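5. Setting the hot water timer

Read this section before using the Morkedel timer for the first time. The boiler must be switched on at the wall.

Caution: Do not remove the front cover. Only a Nasum fitter may work on the wiring behind it.
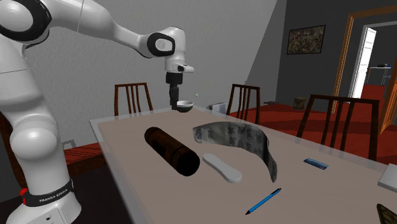 E. Lysenko
Technical Author, Hevitz Heating Manuals
Revised 07/11/2021

1. Press and hold SET until the clock flashes.
2. Use the plus and minus keys to enter the time, then press SET once.
3. Press PROG. The first heating period is shown.
4. Enter the start time and press PROG again to enter the finish time.
5. Repeat for the second period, or leave it at dashes if it is not required.

Note: The timer stores up to 18 periods a week. Periods may not overlap.

If the display shows code 592, the finish time is earlier than the start time. 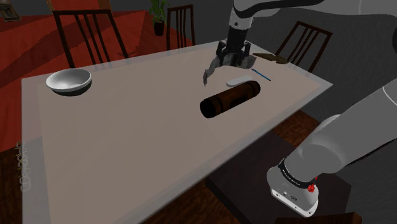
Code 593 means that the clock has lost its setting after a power cut. Repeat steps 1 and 2. Stored periods are kept and need not be entered again.

6. Press AUTO to return to normal running. A small tap symbol is shown whenever hot water is being heated.

For holiday settings, see the next section.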